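14th November

Vindano reprint, book 3. Scanning, OCR cleanup, first glue trial on the Trandik.

Picked up where we left it on the bench. The source copy is the paperback Þórarinn brought in, spine already cut, pages squared, in the gray box. Brown at the edges but sound in the middle. It runs to 499 pages counting the ads at the back. The ads are not going in the new edition, but I scanned them anyway because they list the other titles and we still don't have a clean list of what order the series came out in. There are 12 according to the ad in this one. The ad in book 1 leaves out the last two, so it was set earlier.

Scanning

600 dpi gray, both sides, fed by hand. The feeder is too rough on this paper and tore the corner off the title leaf of book 2, so it stays off for the whole series. Hand feeding is slow but I only had to repeat a few leaves, all of them crooked. If a leaf comes out crooked, rescan it. Don't straighten it in software, the small caps in the chapter openings go soft and then the OCR reads them as nonsense.

Show-through is bad in chapters 4 and 5, where the paper changes. Somebody at the original printer ran out of one stock and finished on another. Black sheet behind each leaf fixed most of it. The black sheet lives on top of the scanner now. Please put it back there.

Files are in the book 3 folder, raw and cropped kept apart. Raw is not to be touched.

OCR cleanup

Ran the whole thing overnight and went through the first half today. Same faults as in the other two:

"arms" comes out as "anns" nearly every time. Safe to replace all.

"corner" comes out as "comer". Not safe to replace all, since there is a "newcomer" in the saloon chapter and a line about "the first comer." Go one at a time.

"Clint" is a problem in any western and I don't need to explain why. He is a main character in this one. Search before anything goes to proof.

Em dashes come through as a hyphen, two hyphens, or nothing. Where they come through as nothing the two words run together, and the spell check catches it.

Dialect spellings. Do not let the spell check near Hob's dialogue. I accepted a batch by mistake and he spent half a chapter talking like a schoolteacher. Rolled back to this morning's file. The good version has "b" at the end of its name.

The contents page in the source only says Chapter 1, Chapter 2 and so on, no titles, but the chapters themselves have titles. Books 1 and 2 were the same. In our edition of book 1 we kept the bare numbers, and in book 2 we put the titles in, because two different people did them. I would like to settle it before book 3 is set. My vote is titles in the contents, and fix book 1 when it goes back to press. "The Hanging at Dry Fork" looks better in a list than "Chapter 7." Waiting on Hestix for a yes or no.

Text queries for Þórarinn

Þórarinn Thoroddsen is reading this one against the magazine serial, which was printed before the paperback and is longer in places. Wrote these on the pink slips too but slips get lost.

Ch. 2: the bay mare becomes a gelding by the end of the chapter. Serial has a mare all through? If so, correct it and put it in the note at the back.

Ch. 6: Zoëga has the stage leaving at dawn and passengers eating supper before they board. Might be two different stages. I read it over a few times and can't make it work.

Ch. 9: a whole exchange between the sheriff and the widow seems to be gone. She answers a question he hasn't asked. Probably a cut to save a page in the paperback. If the serial has the question, can we restore it, or does that make it a different edition? We said at the start that we would reprint the paperback text and fix printer's errors only. A cut is not a printer's error. But it reads badly and readers will think we dropped a line.

Ch. 14: rifle is a single-shot when he buys it and fires again without reloading in the canyon. Leave as is. Zoëga did this in book 1 as well and we left it.

Ch. 15: Spanish in the cantina scene has no accents in the source. Left them off for now. Book 2 had them added. Another one to make consistent.

Cover

The original painting is not going to turn up. We have the printed cover, with a crease through the rider's hat and a price sticker that took some of the sky with it when it came off. Scanned it before and after removing the sticker. Color proof came back too orange. The red in the title is right, but the dust behind the horses has gone the color of canned soup. Asked for another with the yellow pulled back.

The line across the top, the one promising more action than any other series, stays. Hestix wanted it off, then on, then smaller. Last I heard it is on and smaller. Book 2's is full size.

Spine lettering needs to go up slightly. With all three side by side on the shelf, the Vindano name sits lower on this one. Measured against book 1, not book 2, since book 2 was trimmed short.
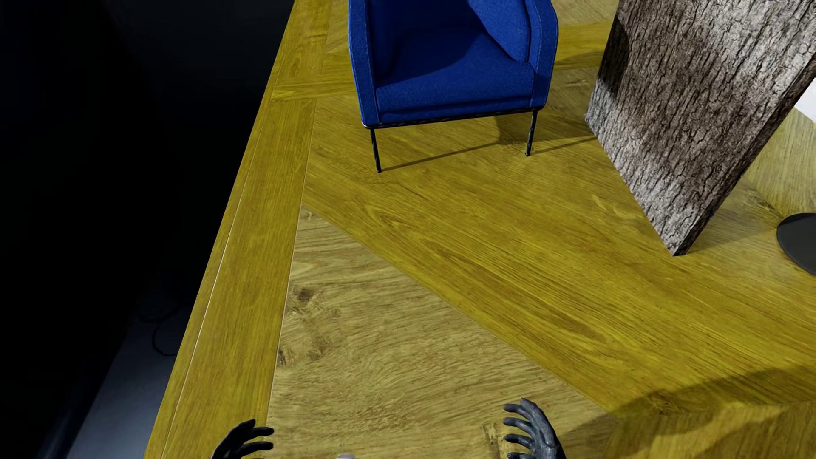 Glue trial, Trandik

Made up dummies from blank stock at the full page count, in the new cover board, and ran them at the three heat settings. Tags are on the dummies.

Low: looks neat, fails. Opened it flat at the middle and a section came away in one piece. The glue sat on top of the paper edge and never went in.

Middle: holds. Opened flat at the front, middle and back, folded right over, no leaves loose. Slight waviness near the spine in the first few leaves. It was there right off the machine, so check again in the morning.

High: holds too, but there is glue squeezed up between the cover and the first leaf and it has stuck them together a good way in. Also smells.

Middle it is, then. Want another dummy at middle with the spine roughened more before gluing. The cutter on the Trandik was leaving a smooth edge and I think that is half the trouble at the low setting. Pulled the cutter and it is dull on one side. There is a spare in the drawer under the bench, still in the paper. Not fitted yet.

Don't judge a spine on the day it is glued. Book 1's first batch was fine on the day and cracked in the box.

Paper

The cream stock we used for the first two is on back order. Sample of the replacement arrived. Slightly whiter and a little thicker, which at this length puts a noticeable amount on the spine. If we switch, the cover file has to be redone for width, so I want that decided before the cover proof is signed off and not after. Put a leaf of each in the window to see how fast they yellow. Left one is the old stock.

Quantity is up to 2000, depending on what the bookstores say. I'd go lower on this one and reprint. Book 2 is still taking up the whole bottom shelf.

To do

Finish OCR cleanup, second half, starting at chapter 10.

Search for Clint again after cleanup, and again after typesetting.

Answer from Hestix on chapter titles in the contents.

Answer from Þórarinn on chapters 2, 6 and 9. Chapter 9 is the one holding things up.

New cutter in the Trandik, then another dummy at middle heat.

Look at the middle dummy for waviness.

Ask when the cream stock is due, and get a real date this time.

Order glue. Enough left in the tub for the trials but not for a run.

Added later: Þórarinn called. The serial does have the sheriff's question in chapter 9, and a paragraph after it where he takes his hat off and sits down. He is for putting back the question and leaving out the rest. I'm not sure about taking one and not the other. Mare confirmed in chapter 2, all through. He hasn't got to the stagecoach.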